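The Long Wait for a Dry Floor

Lærke Hjaltadóttir bought the old net store in Hjaltested in 2000, and for most of the time since then she has been waiting for its floors to settle down. The building stands 55 meters from the harbor wall. In winter the boards swell and the doors stick. By July there are gaps wide enough to lose a coin in.

"I used to fight it," she says. "I planed the doors every January, and by summer they rattled."

Wood moves because it takes in water from the air and gives it back. A board grows wider across the grain and hardly at all along its length, so a room laid with long planks does most of its moving in one direction. Wide boards move more than narrow ones. Flat-sawn boards cup.

Ferenc Medve has laid floors in the town for years and turns down jobs when the owner is in a hurry. He stacks new boards in the room where they will be used, with thin strips between the layers, and leaves them there. Seven weeks is normal. He checks them with a moisture meter and writes the readings on the wall in pencil – some of his older numbers are still there behind people's bookcases. 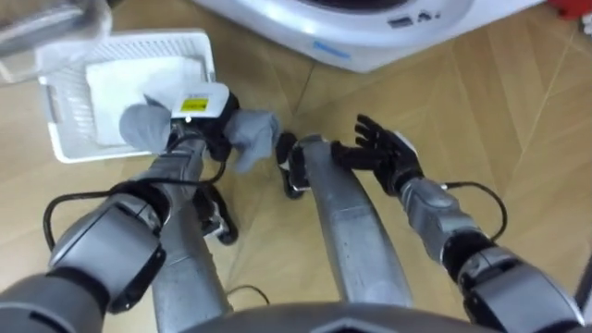
Finish matters less than many owners think. Oil and varnish slow the movement down, but neither one stops it. Medve leaves a gap at the walls and covers it with baseboard nailed to the wall, never to the floor.

Hjaltadóttir had her ground floor relaid in narrow boards and kept the wide ones upstairs, where the air is drier. A small humidifier runs in the bedroom when the heating is on. The kitchen door still sticks for a few weeks each winter, and she has stopped planing it.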